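Lamow Surface Planner: a wiping planner that likes matte things

I've had the Lamow planner on our cleaning rig since January, and I still can't decide whether to renew. The pitch from Famthorpe is that you hand it a depth stream and a color stream, and it hands you back coverage paths for any household surface, with a dirt map laid over the top so the arm spends its time where the mess is. "Any household surface" is a big phrase. I test on bathrooms, so I get to see where it bends.

Install is fine. The license server was down the first Thursday I tried it, and the docs still describe a config file that went away two versions ago, but I've had worse. The path editor is the best part of the package. You can drag a stroke, lock it, and replan the rest without losing your work, which the Pamico tool we used before never managed.

Perception is where I start grumbling. The dirt map runs off color and a reflectance model they're very proud of. On a matte worktop it's good. On glazed ceramic it gets twitchy, flagging the long highlights from the ceiling lights as residue and then skipping real specks that sit inside them. I ran 10 passes on the same basin without touching anything in between and got a different map nearly every time. Their support told me to raise the confidence threshold. I did, and the false stains went away along with half the true ones.

Geometry is better than I expected, with one catch. The bowl comes out smooth and closed, and the strokes follow the slope down nicely. Chrome is another matter. The drain stopper turned into a shallow pit in the mesh, so the planner wanted to press down into it. You can paint a keep-out zone by hand, but then I'm doing the perception myself, and that's what I paid to stop doing.

Speed: replanning a full basin took 2 seconds on our machine, and the default export is capped at 400 waypoints. The cap is in a footnote. If your surface needs more, the planner quietly thins the path and leaves gaps at the corners. I'd like a warning there, in red, with a box I have to click.

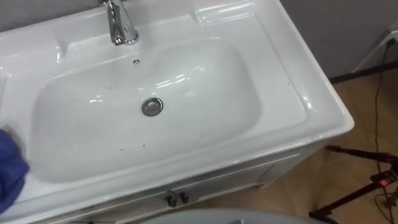 Test basin in white ceramic, with small dark specks in the bowl and along the right ledge.

Cloth handling is listed as "beta" and should be listed as "later." The planner assumes a flat pad of fixed size. Give it a folded cloth and the contact estimate drifts as the folds shift, and there's no way to feed in a force reading unless you buy the Gittins add-on. I borrowed a trial key for that. It helped on flat ledges and did very little inside the curve.

If you mostly wipe tables and counters, get it, and enjoy the editor. For bathrooms I'd wait for the next release and ask for a demo on your own sink, under your own lights. I'm giving it 6 out of 10, and a full point of that is for the replan button.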